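Search this site
Menu Search for:

Posted in: Course Materials > Robotics Lab > Handouts

Handout 6: Comparing Grippers on a Two-Arm Bench

08/05/2025

Okay, last week I promised you we'd get away from rigid blocks, so this week it's cloth on a stick. You'll be running the umbrella task on the two-arm bench, first with the Jendora fingers and then with the Renura fingers, and you'll write up which pair you'd keep and why. I have my own favorite and I'm not telling you until the reports are in!

A quick word about what counts as a comparison. Changing the fingers and also changing the controller gains and also moving a camera gives you nothing I can grade. Pick one thing. For this handout the one thing is the fingers. The controller stays on Qaisi, the wrist cameras stay where they're bolted, and your start positions come out of the file on the course page (it's the one called "bench start", please don't edit the shared copy again).

1. Know where your fingertips are

Both arms have to work in the same small patch of air over the middle of the table, and this is where most groups lose time. Two sets of fingers, two sets of brackets, two camera mounts — it gets crowded fast, and from the overhead monitor you often can't say which finger belongs to which arm.

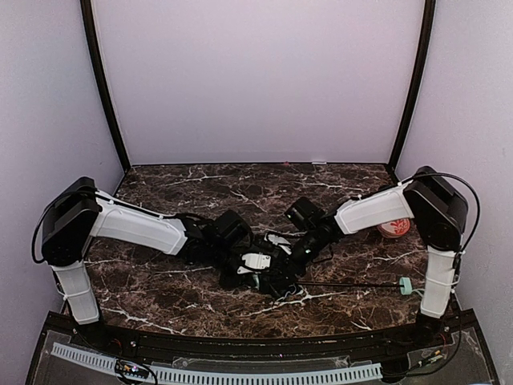 Fig. 6.1. Both grippers meeting at mid-table, with the thin rod running off to the right.

I want you to notice how little the outside view helps you when the arms are bunched up like this. Black on black on black. If you're driving by hand, go to the wrist views for the close work and use the outside view only for the big moves. If you're replaying a recorded run, step through it and write down the point where you first lose track of a fingertip. That goes in your report, and yes, "I lost it right away" is a fine entry if it's true.

Also keep an eye on the cables! They arch up over the shoulders and they need slack. When you add a new pose, run it slow first and watch the loop through the whole move.

2. What to record

Each group does 100 tries per set of fingers. I know, I know. Split it over two bench sessions and it's not so bad, and you'll want that many because the first 30 or so mostly teach you how to drive. For each try, log:

- which fingers are on
- which arm grabs first, and whether it goes for cloth or shaft
- whether the grip held for the full count
- if it let go, how (slid out, pinched off a fold, got bumped by the other arm)
- anything weird, in your own words

Don't make up a score from one to ten. Last October I let people do that and I ended up with a pile of sevens.

Save your log with the run number from Presside, which is the long one at the top of the window. My demo run is 3071 if you want something to check your format against.

3. Cloth first or shaft first?

This is the bit I really care about. A rigid shaft is easy to think about: you know where it is, you close on it, done. The cloth moves when you touch it, it bunches up, and it hides the fingertips from you. But a good handful of fabric gives you a lot of contact, and I suspect the wider fingers like it more than the narrow ones do (prove me wrong, please).

Try holding the canopy with the left arm and leaving the right one free to come in from below. Keep the right gripper low until the left has a proper hold, and then decide what you're going after: a loose hanging bit of fabric, or the shaft. Do both across your tries and keep them in separate columns.
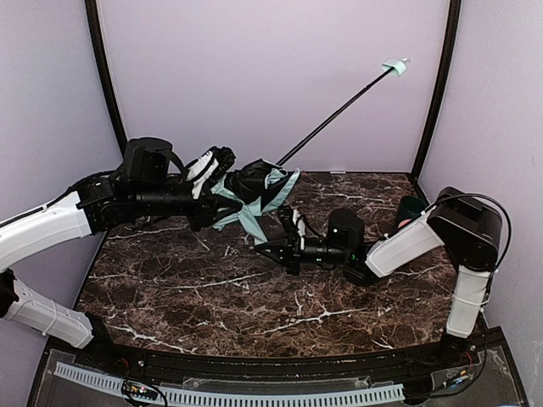 4. Things that will go wrong

Fingers snagging in a fold. Open all the way before you back out. If you back out half open you drag the canopy with you and then the next try doesn't start from the same place.

Wrist camera full of cloth. Once the canopy is right in front of the lens you won't see much besides fabric. Back off a little, get your bearings, go in again. Log it.

Arms bumping. Stop, note it, send both arms to the start pose one at a time. One at a time! The Qaisi controller will happily send them together if you ask it to.

Fingers working loose. Check the screws when you swap sets and again halfway through the session.

5. What to hand in

Two pages, your log file, and one short clip from each set of fingers. In the write-up, tell me which fingers you'd leave on the bench for cloth and which for the shaft — it's okay if those are different answers. Include at least one try that surprised you. Upload everything to the Handout 6 folder before your next bench slot, and leave the start pose file alone.

Tags: grippers, bimanual, lab handouts, soft objects

This site uses cookies to remember your settings. Accept | Manage preferences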